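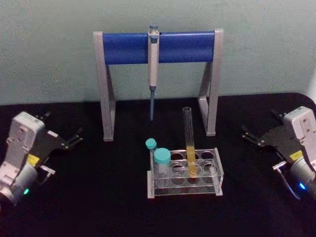
Tovberg pipette stand, after one school year

I teach biology to adults in evening classes, and I bought this stand in October with my own money, so I wanted to be sure before I wrote anything. Before it, our pipettes were lying in a drawer. Two of them were damaged this way and the repair was more expensive than the stand.

Assembly is easy. You get two legs, one bar and a small bag of screws. The instructions are only drawings, and the second drawing shows the legs turned the wrong way, so I had to open it again and start over. It took me 30 minutes, but a person with more patience will need less.

The bar is the good part. A pipette hangs straight and the clip holds it firmly, but my students can take it with one hand. The blue color I did not choose - the shop had gray also, but I had to wait for it. Now I am used to it.

What I like less is the weight. The stand is light, and when only one side is full it moves a little if you pull quickly. My colleague Mahnaz Jalali put thin rubber pads under the feet of hers and says this solved the problem. I did the same after the winter break and I agree with her. For this price the pads should be in the box.

Cleaning is simple. I wipe it with alcohol after each class and the surface has not changed. Do not use strong bleach, the seller told me this on the phone.

I compared it with the Fillovon carousel, which our neighbors in the chemistry room have. The carousel turns nicely and takes less space, but it holds the pipettes so close together that big fingers have difficulty. Also it costs almost double. If your bench is very small, maybe you will prefer it anyway.

I would buy the Tovberg again. I take away one star for the drawings and the missing pads, so four from five.

Siamak Parsa

154 readers found this review helpful

Contact | Copyright Barnach Lab Reviews | Back to top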